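Two months with the Surnport standing desk
26 January 2022

I bought the Surnport in November, after my third winter of working at the old dining table and complaining about my neck to anyone who'd listen.
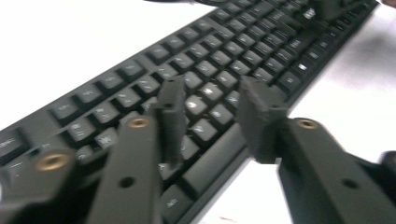

My brother-in-law had been telling me to get a sit-stand desk for ages and I kept putting it off, partly because of the price and partly because I couldn't picture myself standing up to answer email. Then Dondico had the white one marked down to 169 dollars and I figured for that money I could live with it being just okay.

It's better than okay! I have complaints, though, so let's get into it.

Putting it together took me most of an evening. The legs and the crossbar come in one box and the top comes in another, and mine showed up two days apart, so I had a very nice set of legs standing in the hallway with nothing on them. The instructions are all drawings, no words, and step 2 shows the motor bracket upside down (or I read it upside down, but I've looked at it again since and I still think it's the drawing). If you have a power screwdriver, use it. The little hex key in the bag left a dent in my palm.

The top itself is plain white and smooth and I love how it looks with daylight coming in. It makes the whole room feel bigger. It also shows every coffee ring, every crumb and every bit of pencil dust, so if you eat lunch at your desk like I do, you'll be wiping it down a lot. I use a damp dish cloth and a drop of dish soap and so far nothing has stained, not even the turmeric soup, which I was really worried about.

Going up and down is smooth and quieter than I expected. My daughter naps in the next room and it has never woken her. There are memory buttons for your favorite heights, and you have to hold the button down the whole way, which bugs me more than it should. I want to tap it and go refill my water. The Flarine desk my office had before we all went home did it with one tap, but that one cost a lot more, so fair enough.

Now for the wobble. Sitting down there's none at all. Standing, I get a bit of a front-to-back shake when I type hard, and I type hard (I learned on my grandmother's typewriter and never got over it). It made my monitor shiver enough that I noticed it all day long. I asked about it on a desk forum and a very patient guy called Paavo Mäkelä told me to loosen all four foot screws, push down on the middle of the top, and tighten everything again while it's at its lowest. That fixed most of it. I also moved the monitor off its skinny stand and onto two fat cookbooks, and that took care of nearly all the rest. I'm 5'4" so I don't raise it very far. If you're tall, go try one in a store first.

A few smaller gripes. The cable tray is sold separately and I think that's cheeky. The front edge is pretty square, and after a long afternoon my wrists let me know about it, so I've folded a hand towel along there for now and it looks terrible. And there's no lip at the back, so pens roll off behind the desk. A can of Lacroix went over the side the first week too, full, onto the rug, but I can't blame the desk for that one.

Do I really stand? Yes, mostly in the mornings and on phone calls. By three o'clock I'm back in my chair like always. My neck is a lot happier and I've stopped getting that pinch between my shoulders. I don't know how much of that is standing and how much is just having a surface at the right height for the first time ever.

Four stars out of five from me. I'd buy it again at the sale price. At full price I'd want the cable tray thrown in, and one-tap buttons, and I'd probably shop around a little longer. If anybody has found a padded edge strip that sticks to this top and doesn't peel, please leave me a comment, the towel has to go.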